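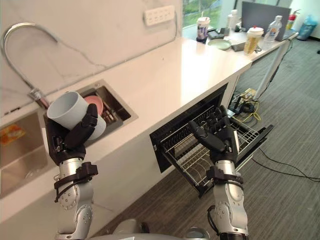 Ein Konzert für 95 Hunde

Gráinne Kavanagh stimmt ihre Gitarre im Flur, weil es im Saal schon zu laut ist. Am Nachmittag hat sie im Tierheim Stelley zwei Hunde ausgeführt, am Abend singt sie für sie. Der Eintritt kostet 16 Euro, und das Geld geht vollständig an das Heim. Stühle gibt es für 500 Leute. Wer später kommt, steht hinten an der Theke.

Die Sängerin spielt das Benefizkonzert seit mehreren Jahren, immer im Oktober und immer ohne Band. Angefangen hat es mit einer Hündin namens Kesetti, die sie nach einer Tournee aus Stelley mitnahm. »Ich wollte eigentlich nur spenden«, sagt Kavanagh. »Dann stand ich vor dem Zwinger und hatte eine Leine in der Hand.« Kesetti ist inzwischen alt und bleibt an Konzertabenden zu Hause. Das Lied über sie kommt meistens als drittes.

Das Heim liegt am Ortsrand, zwischen einer Gärtnerei und der Umgehungsstraße. Derzeit leben dort 95 Hunde, gebaut wurde es für deutlich weniger. Im Sommer ist es jedes Jahr voll, doch diesmal hat sich die Lage bis in den Herbst nicht entspannt. Die Leitung nennt vor allem gestiegene Tierarztkosten. Viele Besitzer geben ältere Tiere ab, wenn eine Operation ansteht. Solche Hunde bleiben lange. Ein Schäferhundmischling namens Aser wartet seit 21 Monaten auf einen Platz.

Mit den Einnahmen des letzten Konzerts wurde die Heizung im hinteren Trakt erneuert. Diesmal soll ein Behandlungsraum eingerichtet werden, damit kleinere Eingriffe im Haus möglich sind. Bisher fährt eine Pflegerin die Tiere in die Praxis Contreras in der Kreisstadt, an manchen Tagen zweimal. Die Praxis will künftig einen Vormittag pro Woche nach Stelley kommen, sobald der Raum fertig ist. Es fehlen noch der Tisch und die Lampe, und der Boden muss neu verlegt werden.

Kavanagh spielt knapp zwei Stunden. Zwischen den Liedern liest sie kurze Steckbriefe vor: Alter, Größe, verträgt sich mit Katzen oder eben nicht. Bei Aser heißt es, er fahre ungern Auto und schlafe gern unter Tischen. In der Pause liegen am Ausgang die Bögen für Interessenten. Mitnehmen kann man an diesem Abend keinen Hund, das Heim verlangt vorher mindestens drei Besuche. Geöffnet ist nachmittags ab zwei.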